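La lettre de l'atelier – octobre 2018
Rubrique Fournitures

Fermetures à glissière : ce qui change pour nos commandes

Depuis le mois de mai, nous ne passons plus par Travico pour les fermetures à glissière. Le minimum de commande était monté à 94 pièces par coloris, ce qui n'avait plus de sens pour un atelier de notre taille. Il nous reste un fond de tiroir en vert bouteille et en moutarde, à prendre au prix d'achat tant qu'il y en a.

Les nouvelles fermetures viennent de chez Dikham. Elles sont vendues au mètre, avec les curseurs à part. Il faut donc les monter soi-même, et plusieurs adhérentes nous ont demandé comment s'y prendre. On coupe la longueur voulue en ajoutant 2 cm de chaque côté, on écarte les dents à une extrémité, on engage les deux rubans dans le curseur en même temps et on tire bien droit. Si un côté part en avance, le curseur se bloque au bout de quelques centimètres et il faut tout ressortir. Une fois le curseur en place, quelques points à la main à chaque bout l'empêchent de s'échapper pendant la couture.

Attention au sens du ruban. L'envers des Dikham est à peine plus mat que l'endroit et, sous la lampe de la grande table, on les confond facilement. Mieux vaut trier les morceaux à la lumière du jour et marquer l'envers d'un trait de craie.

Pour la doublure, nous gardons le coton Dasatari, en largeur courante. Le prix au mètre n'a pas bougé. Pensez à le laver avant la coupe : il rétrécit un peu dans le sens de la longueur, et une doublure trop courte fait gondoler la fermeture. Un lavage à 30 degrés suffit. L'entoilage thermocollant, lui, se pose toujours sur le tissu extérieur, jamais sur la doublure, et s'arrête avant la marge de couture.

Côté machines, la Trevaskis du fond est revenue de révision. La canette a été changée et la tension réglée pour les tissus moyens. Si vous cousez une toile épaisse, notez le réglage de départ sur la fiche collée à côté du volant et remettez-le en partant. Le pied à fermeture est rangé dans la boîte métallique, avec les aiguilles. Merci de ne pas l'emporter chez vous, nous en avons déjà racheté deux cette année.

Le prochain atelier trousses est limité à 6 places. Il dure une demi-journée et s'adresse à celles et ceux qui savent déjà coudre droit et changer une aiguille. Nous ferons le modèle simple, sans soufflet, avec doublure et fermeture en haut. Le tissu extérieur n'est pas fourni. Prenez un coton assez ferme – les chutes de rideau conviennent très bien – et évitez les jerseys, qui se déforment à la pose de la fermeture. Le patron est à retirer à l'accueil. Les marges de couture y sont comprises, contrairement à celui de l'an dernier.

Les inscriptions se font sur la feuille affichée près de la porte ou par retour de courriel. Les personnes restées sur liste d'attente la dernière fois sont prioritaires, à condition de confirmer.

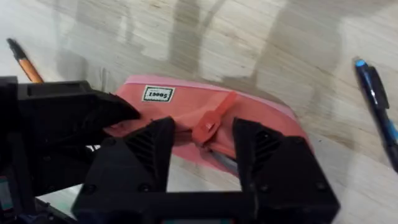
Pour les commandes groupées de ruban, indiquez la longueur totale souhaitée, le coloris et le nombre de curseurs. Les bons incomplets seront reportés à l'envoi suivant.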